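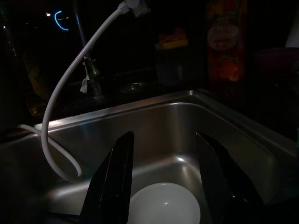

July, late

Bad evening with the left arm. Writing it down before bed so I have it straight when I talk to Ifor.

We had been at the sink task since lunch. Trial 22 was where it started. The arm was supposed to lift clear of the basin and wait. It lifted, stopped, and then the gripper opened by itself. No command in the log. I thought I had bumped the key, so I reset it and ran again, and it did the same thing two trials later. Rhun was on the stop button both times and hit it fast enough.

The third time was worse. The arm dropped toward the sink without slowing down and pushed on the rim until the current limit tripped. My hand had been in the basin less than a minute before that, moving the hose out of the way. I keep thinking about it.
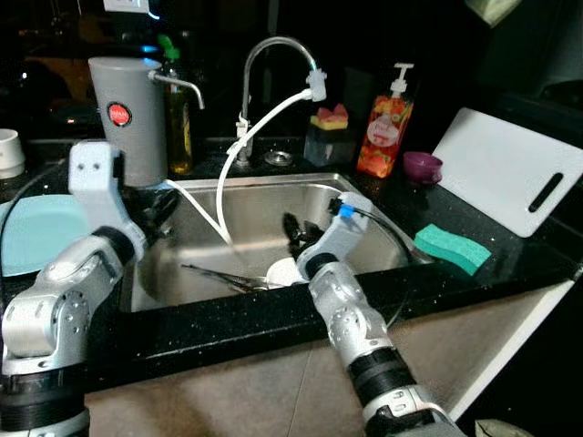

Rhun wanted to swap the controller board and keep going. I said no. We only had the one spare, and if the fault was in the cable we would have put a good board on a bad line. So we cut the power, pulled the wrist cover and checked the connector. One pin was pushed back. I could move it with a fingernail. Dwynwen says the Osow firmware ought to hold position when it loses the encoder, but it holds for seven seconds and then lets go. I did not know that. It should be on the first page of the manual and it is on page 148.

I called Ifor at Trornach and left a message. Then I wrote up what we do from now on.

1. Power off before any hand goes into the sink, even for the hose.

2. One person on the stop button with no other job.

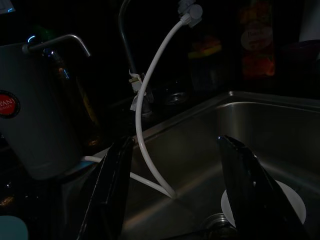
3. Tug test on both wrist connectors every five trials, and write it in the log.

4. If a gripper opens without a command, we quit for the day. No second try.

Rhun thinks the fourth one is too strict. We argued and I left it in. Bienvenido is bringing new connectors in the morning. Shoulder sore, no supper, need to call Mom back.

Contact | © Martti Pelkonen | Back to top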